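Morkosora demonstration group, minutes, October 2, 2020
Present: Giorgia Melis (chair), Forkby, Pagano, Gresden. Apologies: none received, though one was expected.

1. Previous minutes
Approved after Pagano had "crisp packet" changed to "chip bag." The chip bag remains unopened by any machine.

2. Where we stand on demonstrations
Giorgia reported 799 usable demonstrations of the plate task against a target of 2000. Forkby asked what had become of the 4000 promised in April. Giorgia said April had been an optimistic month. Gresden noted that steering the arm from the joystick desk yields one good demonstration for every long sulk, and moved that all further plate work be done with the hand-held grippers. Carried.
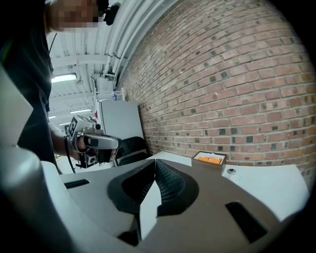 Item 2: thin white plate held between the finger pads.

3. How to hold things
More than one member has been squeezing the gripper as if it owed them money. Agreed wording for the sheet on the wall:
Close slowly. Pause once the pads touch. Keep the marker where the camera can see it. Do not talk with your hands while recording.
The last line was aimed at Pagano, who acknowledged it with his hands.

Forkby wants mistakes kept in the set if the person recovers from them. Giorgia will allow it, provided the recovery is something we would want a robot to copy. Muttering does not count as part of the recovery.

4. Two people at once
Trial of paired recording, one gripper each, head camera on as well. Handing an object over takes longer than doing the job alone, and both parties tend to let go out of politeness. Gresden proposed a spoken count of 3 before release. Accepted for the next block. 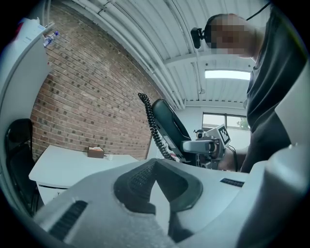

Pagano said that he would sooner have no count at all, as the robot will not hear it and we would be teaching it to let go for no reason it can detect. Giorgia conceded the point with some reluctance. The count is withdrawn. Partners will wait for a small tug.

5. Actions
Giorgia: rewrite the sheet with the tug in it.
Forkby: sort the recoveries from the muttering.
Gresden: cable ties, again.

6. Any other business
Pagano raised the chip bag. Deferred.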